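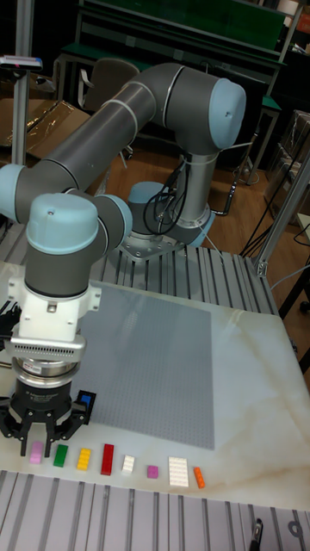
January, late, kettle on for the second time

Finally sat down with the points statement. Phromma has been promising me a free weekend at the Grallex ever since Aisling talked us into joining, and tonight I meant to find out what "free" comes to.

The sum on screen looks fine. Spend 1000 pounds in the first stretch, get the welcome points, swap them for two nights. What the front page leaves out is the yearly fee, and the fact that the two nights have to be taken between the end of one school holiday and the start of the next, on dates the hotel picks. I tried six different weekends. Four had nothing, one wanted a "top-up" of 30 pounds a night, and the last crashed at the payment screen and logged me out.

Rang them. Waited through the music. A man called Aminu Ogundipe was very pleasant and told me availability is "dynamic". I asked him what that meant and he read me the same line again, a bit slower. I have his name written on the back of the gas bill in case I need it.
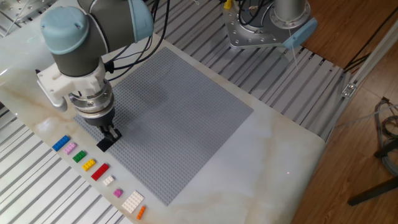

Ese says I'm being a misery and that Chinyere got a room upgrade and breakfast out of hers last spring. Well, Chinyere is away for work every other week and somebody else pays for it. Of course she gets upgraded. I go to the supermarket and the dentist. I have asked twice now what a breakfast is worth to me in a hotel I wouldn't have booked, and Ese just sends the shrugging face.

Then there is the Sterkada card, which Edem swears by. No fee, a flat bit of cash back, no lounge, no "experiences". He got 333 pounds from it over the whole time he's had it and spent it on tyres. It's dull and I find I believe in it more than the other one. Though I notice he gets a bonus if I sign up through his link, so I've marked his enthusiasm down accordingly.

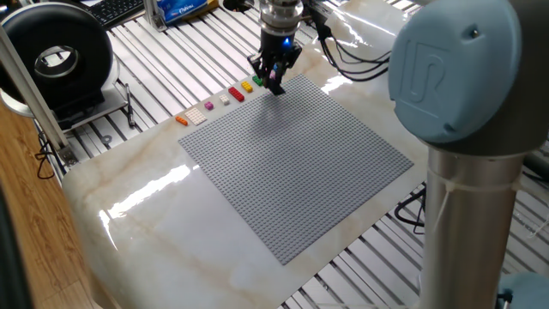 The part I can't get past is having two cards for two kinds of shopping. The guide Aisling forwarded wants one for travel, one for food, a third for "everything else", and a little chart to keep them straight. I can picture my purse by summer: all the cards lined up in a row like those seven small Lego bricks beside their big grey baseplate, every one a different colour and size, and me at the till picking the wrong one. I'd lose more in missed payments than I'd ever make in points.

Decision, for now. Keep Phromma until the fee is due, try for the two nights once more, then cancel whatever they offer me to stay. They will offer something. Jaltiria did when I left them, and it was a voucher for a wine club.

Must move the direct debit before bed.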